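Grendumby: Final Project Report
6 min read
14 shares · 3 comments

Our project set out to answer a modest question: can a perception module tell a thing from the shadow of a thing? The short answer is "mostly, after March." The longer answer follows, as the course requires one.

Grendumby is a planning and perception stack for a two-armed robot in simulation. It takes an overhead view of a tabletop, segments it, builds an occupancy map, and hands that map to the motion planner, which we named Skirine. Skirine is cautious. If the map says a cell is occupied, Skirine will not put a gripper in it, and if enough cells are occupied it will refuse to move at all and write a one-line complaint to the log. By the end of the first month we had a large collection of complaints.

The trouble was upstream. Our first segmenter was trained on 3,512 rendered views with the shadow pass turned off, a setting chosen by the author because it made rendering faster. Once shadows were switched on for testing, the segmenter treated every dark patch on a pale table as an obstacle. The arms would move over the table, see their own shadows, and stop. Radomir Georgiev, who wrote most of Skirine, pointed out that his planner was doing exactly what it had been told. He pointed this out several times.

Method

We tried three fixes. The first was a brightness threshold, which worked until a dark object was placed on the table. The second was to re-render the training set with shadows on and label them as free space. Of the new views, 2,836 went to training and 390 were held out. The third used the robot's own joint angles: since we know where the arms and the light are, we can project the arm geometry onto the table plane and predict where the shadows should land. We call this module Protisach. It runs before segmentation and passes along a mask that says, in effect, "this is probably you."

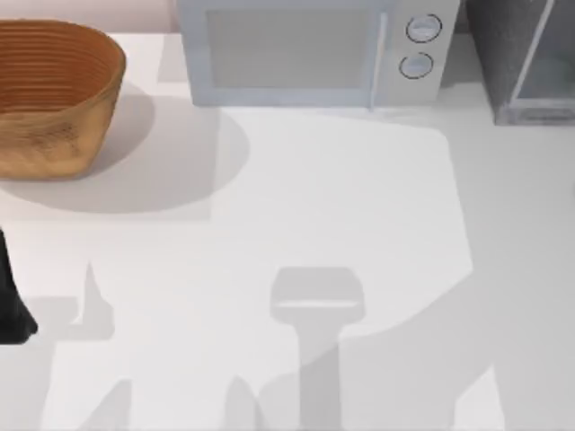
Protisach had its hardest time with overlap, where one shadow lies across another and the darkness adds up in steps. Its early version assumed a single flat gray level per shadow, so any darker patch inside a lighter one was promoted to "object" and fenced off. The gripper shadow in the lower middle is the sort of thing it fell for, a rounded head on a long stem, darker than the broad gray area it sits in and with a more convincing outline than several of our real objects. The basket's shadow is a separate problem – Protisach only knows about arm geometry, so shadows cast by objects are left to the segmenter. We fixed the overlap case by predicting each arm link's shadow separately and taking the union, which cost us a week and a great deal of matrix bookkeeping.

Results

On the held-out views, the original segmenter produced at least one false obstacle in 227 cases. The retrained segmenter with Protisach brought this down far enough that Skirine now plans a path in most of them. The remaining failures are nearly all pale appliances on the pale table, where the edges get lost and the map leaves a gap. This is the opposite mistake, and a worse one, as Skirine will happily plan through the gap.

Known issues

Protisach assumes one light at a fixed position. Moving the light means editing a constant in two files, and the two files must agree – they currently do. The mask is also computed at every time step even when the arms are still. Caching it is on the list for whoever inherits the Kumarasinghe branch, along with the unit tests.

3 comments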